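Table Flowers for the Fall Lunch

October 2025

The fall lunch is at Cernstead Hall again this year, and Theresia Stöckli is in charge of the tables. She has decided to use artificial flowers on all of them. The fresh ones we bought for the May lunch cost more than we planned and many had dropped by the time dessert came out. Artificial stems can be put together the week before and packed away afterward for next time.

We already own a good number of stems. They are in the tall cupboard at the Rindunum room, along with the printed tablecloths. Please don't buy new ones before looking there. If you have stems at home that you no longer want, bring them along. Blue, pink and white are the most useful colors, but we can find a place for others.
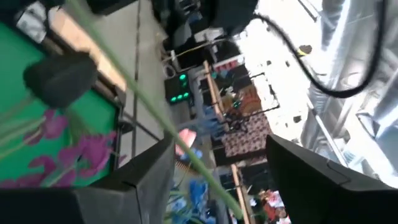 A blue flower on a pale green stem stands out well against the green cloths with the purple flower print, so those cloths will go on the long tables by the windows. The plain cloths will be used for the serving tables and the coffee table. Each long table gets 2 arrangements, kept low enough that people can talk across them.

Dust is the main problem with flowers that have been stored. Fabric petals can be brushed with a clean, dry paintbrush. Plastic stems can be wiped with a damp cloth, but let them dry fully before they go back in a box. Bent stems usually straighten if you warm them in your hands and work along them slowly. Ruffled petals that have been pressed flat should be opened out by hand, starting from the middle. Please don't use hair spray, as it leaves them sticky and they pick up more dust.

Kuldeep Dixit will bring wire cutters and floral tape. If you own a pair of cutters, bring those too, with your name on the handle. Vases will come from the Wister Street kitchen, where they are kept under the sink.

After the lunch, stems go back in the cupboard sorted by color, and cloths should be shaken out before they are folded. Anyone who can take a few cloths home to wash should let Theresia know at the door.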